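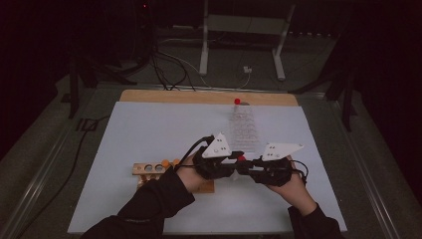

Two hand-held grippers over the white board, marker plates on top.

Home | Reviews | Software | Forum | About

Vikex 4 review: good tracking, annoying timeline
March 5, 2026, by Bořivoj Vávra

Short version. If you record with hand-held grippers and need clean trajectories out the other end, buy it. If you only want playback, don't.

Vikex does three jobs. Tracks the marker plates, syncs the gripper cameras, spits out training episodes. We came from Jistow, which did the first one ok and the others badly. Import of our old sessions: 703 episodes, 90 minutes, no crashes. Calibration wizard is fine. Ugly, but fine.

Tracking is why you pay. Tilt a plate hard and the pose holds longer than I expected, then drops cleanly insted of drifting off. Jistow used to drift. Threw out a lot of good tube work that way. 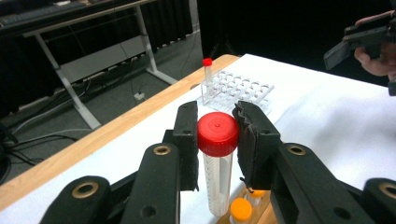

Clear tubes still a pain for the segmentation module. Caps it gets right away, red or orange. The body of the tube, not so much, mask flickers frame to frame. I ended up planning grasps off the cap and adding an offset by hand. Works. Shouldn't have to.

Timeline editor is the weak spot. No undo on trims (!!). Scrubbing two wrist views together lags, nearly 220 ms on my desktop. Export presets are hidden under Project, took me ages. Docs still describe the September release, wich had different menus.

Keeping it though. Renewed already.

Comments

Havlíček: Same lag here. Turn off thumbnails, helps a lot.

fivavari_user: does it export joint angles or only tool pose?

Bořivoj Vávra: Tool pose and gripper width. Do your own IK.

tubes4ever: no undo is a dealbreaker for me, sorry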